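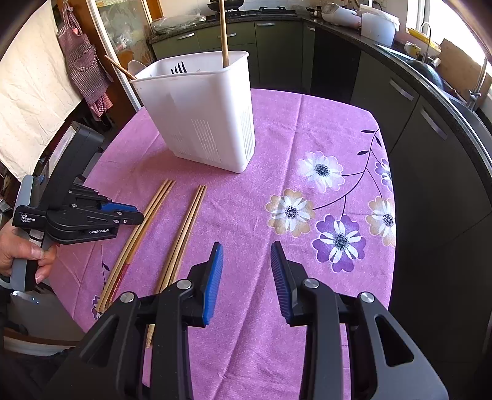

Work, Skills and Automation
Handout 7: Who does the teaching?
Course tutor: Darcy Morin

Reading for this session: Schwerdtfeger, the Brorier chapter only. Hand in your response by 23rd August.

Last week we looked at the sales case for automating kitchen and tableware jobs. The claim was that robots take the dull part and leave people the interesting part. Hannelore Schwerdtfeger spent April at the Brorier site in Skukville and is not convinced. Neither am I, though you are free to argue with us both.

Her main point is about demonstration work. Before a machine can sort chopsticks or put a utensil away, a person does it again and again with a hand-held gripper, and the movements are recorded. At Brorier the target was 700 recordings a week for each worker. Staff who had been kitchen hands were now called "skill contributors". The pay grade stayed where it was.

Points to bring to the seminar:

Pace. A kitchen hand speeds up and slows down with the day. A recording target does not. Nearly 70 of the workers' written comments concern this.

Touch. Fingers feel when a chopstick is slipping. Working through jaws, people said they felt clumsy at jobs they had done for years – and clumsy takes were rejected without pay.

Ownership. Who holds the recordings once a worker leaves? The Drendley agreement gives this 2 lines. Read them closely.

Başaran's reply is that all new tools feel awkward at first. That may be so, but it says little about who gains once the awkwardness has passed.

Written task: choose one job you have done yourself. Which parts of it could be recorded, and what would you want in return?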